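Kotley Stack Particulate Monitor
Installation and Set-up Guide

Section 4: First start and zero check

This section covers the first start of the monitor on a gas, oil or wood-fired boiler. It assumes that the probe flange has been welded to the flue and leak-tested as set out in Section 3. Work on a cold flue wherever the site allows.

4.1 Before you begin

You will need:

- the commissioning key supplied in the lid of the control box
- a 6 mm hex key
- the zero filter, still sealed in its bag
- the site record sheet
- a lint-free cloth

CAUTION: Isolate the boiler at the main switch and lock it off before you open the probe housing. Flue gas contains carbon monoxide.

CAUTION: The optical window scratches easily. Use the cloth dry. Solvents attack the coating.

4.2 Fitting the probe

1. Remove the blanking plate from the flange and put the four bolts to one side.

2. Check the flange face for weld spatter. File off any raised metal and wipe the face clean.

3. Place the gasket on the flange with the printed side towards you.

4. Slide the probe into the flue until the collar meets the gasket. The arrow on the collar must point in the direction of gas flow.

5. Fit the bolts finger-tight, then tighten them in diagonal pairs. Do not use a power driver.

6. Connect the purge air hose to the lower port. The upper port is for the zero filter and stays capped in normal use.

Note: On flues with a Tusier draught regulator, the probe must be upstream of the regulator. Downstream of it, room air dilutes the sample and the reading will be too low.

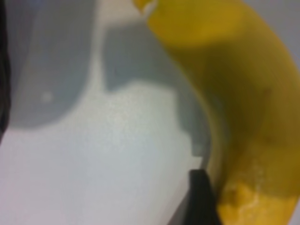

Visitación Bravo writes that on her site the regulator sat so close to the boiler outlet that there was no straight run left upstream, and that she had to have it moved before the readings would settle. She adds that the drawing in the previous edition showed the arrow on the wrong side of the collar. The drawing was corrected in the edition of 2019-11-09. Where the straight run is too short, move the regulator and leave the probe position as surveyed.

4.3 Setting the fuel type

The monitor converts scattered light into a mass reading, and the conversion differs between fuels. A unit left on the wrong setting will give steady figures that are wrong.

1. Turn the commissioning key to SET. The display shows FUEL and a code.

2. Press the right-hand button until the correct code appears:

G — natural gas
L — light oil
W — wood pellet
C — wood chip
D — dual fuel

3. Hold both buttons until the code stops flashing.

4. Write the code on the site record sheet.

For code D, the monitor takes the fuel in use from the burner changeover contact. Wire this contact to terminals 7 and 8. If the contact is left open, the monitor assumes gas at all times.
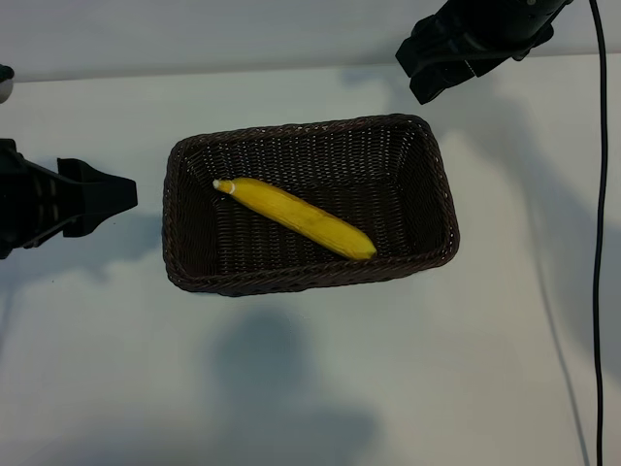 The changeover contact must be volt-free. If the burner controller provides only a switched live output, fit an interposing relay between the controller and the terminals. Ferard burner controllers have a volt-free output on the auxiliary board, but it is switched off at the factory and has to be enabled in the controller menu.

After any change of fuel code, the stored averages are cleared. Download them first if they are needed for a permit return.

4.4 Zero check

Carry out the zero check with the purge fan running and the boiler off.

1. Remove the cap from the upper port and fit the zero filter.

2. Turn the key to ZERO. The display counts down from 100.

3. Wait for the countdown to finish. Do not open the boiler house doors during this time — a gust down the flue can spoil the result.

4. Read the raw count. The factory value printed on the label inside the lid is 1,087 for the standard probe and 2,286 for the long probe.

5. If the raw count is within 213 of the label value, press the left-hand button to accept it. If it is outside this band, clean the window and repeat from step 2.

6. Remove the filter, replace the cap and turn the key to RUN.

Note: If three checks in a row fall outside the band, stop and contact the supplier. Do not accept the value to clear the alarm. An offset accepted in this way is carried into every later reading.
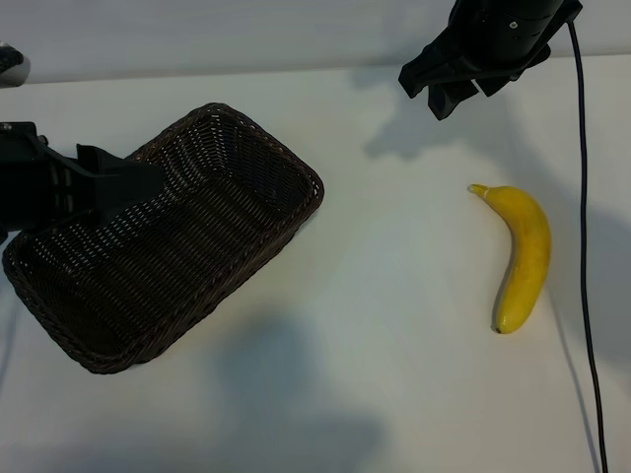
Can the zero check be done while the boiler is firing?
Only on units with the automatic shutter, which closes off the flue for the length of the check. On all other units the boiler must be off.

4.5 Alarm levels

Two alarm levels are available. Level 1 lights the amber lamp and is written to the log. Level 2 also closes the alarm relay.

1. Turn the key to SET and press the left-hand button twice. The display shows AL1.

2. Enter the level given in the site permit, then hold both buttons to store it.

3. Repeat for AL2.

The alarm delay is set at the factory to ride through soot blowing and normal ignition. Ezequiel Goicoechea at the Paredes service desk can supply the code needed to change it. Keep his reply with the site record sheet.

CAUTION: Do not use the alarm relay as a burner safety interlock. It is not rated for this duty.

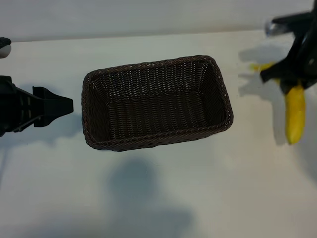 4.6 Completing the record

Enter the probe serial number, fuel code, accepted zero count and both alarm levels on the site record sheet. Sign the sheet and leave one copy in the control box. Return the commissioning key to the lid.

Leave the purge fan running when the boiler is shut down for the summer. If the fan has to be stopped, withdraw the probe and refit the blanking plate. Before restarting in October, repeat 4.4 in full.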